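Last edited February 8, 2022. If you are reading a printout, it is out of date, and so is the coffee ring on it.

# tutwood-handover

Logs, notes and a small set of scripts from the shelf-picking cell at the Tutwood warehouse. The cell runs on Pretora control software and was installed by Bemano. The data covers the part of the job that was supposed to disappear and has instead become most of the job: the moment when a person and a machine both have an opinion about the same item.

## What is in the repo

- `logs/` – 230 shift logs, plain text, one per shift
- `notes/` – floor notes typed up from the clipboard, spelling preserved
- `roster/` – task assignments before and after installation, names removed
- `scripts/` – 2 Python scripts, one to merge logs and one to fix what the first does to timestamps

No personal data is included. Initials in the floor notes were replaced with `XX`, including in one place where they stood for a size of glove.

## Background

Before the cell, a picker walked the aisles, found the item, swore at the label and put the item in a tote. The arms now do a share of the picking, and the picker has become a "flow attendant." The title came with a new lanyard and the same pay grade. The attendant clears jams, straightens cartons the arms consider ambiguous, and answers prompts on a screen that times out slightly faster than a gloved finger can wake it up.

People walk less. Knees are reported to be happier. Necks are not, as the prompt screen was mounted at a height suited to the installer, who was tall and has since moved on to the Løken site.

## Log format

Each line has four fields, separated by tabs:

```
time station event who_fixed_it
```

`event` is one of `pick`, `miss`, `jam`, `handover` or `other`. A good half of the arguments in `notes/` are about `other`.

`who_fixed_it` is `cell` or `person`. The first version of the software had no such field and credited every recovery to the cell. The dashboard looked wonderful that season. The field was added in June after the attendants started keeping their own tally on the side of a carton. The carton is not in the repo, but its contents are, as `notes/carton.txt`.

## Known problems

- Shifts logged before the June change have `who_fixed_it` filled in as `cell` throughout. Treat this as fiction.
- The merge script stops at 100 files. Run it in batches.
- Break times are missing. The cell doesn't take any, and the export was written from its point of view.
- `handover` was used for both directions (arm to person, person to arm) until somebody asked which was which. Nothing in the old logs will tell you.

## Using the data

Fine for studying interruptions, task changes and how long a workaround lives before it becomes procedure. Poor for measuring productivity, although this has not stopped the slide decks. Please don't use the roster files to work out how many people a site can do without. They were shared by the people in them on that condition.

## Working next to the cell

Attendants wear gloves and keep their sleeves fastened. Most of them have settled into handling items from the side, and the habit now appears in the training sheet as if it had been designed.
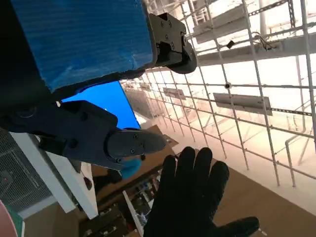

**Does the attendant need to know how to program the arms?**

The work needs no programming. Attendants learn to pause a station, clear it, pick a reason from the list and restart, and anything past that goes to maintenance. Several have learned a good deal more than that on their own time, and the roster files list this under "none."

## Changes

- Added `notes/carton.txt`
- Corrected station names in the merged logs
- Removed a duplicate shift that had been entered once by the cell and once, with different results, by hand

Corrections go in the issue tracker. Corrections written on the clipboard get typed up when the clipboard is full.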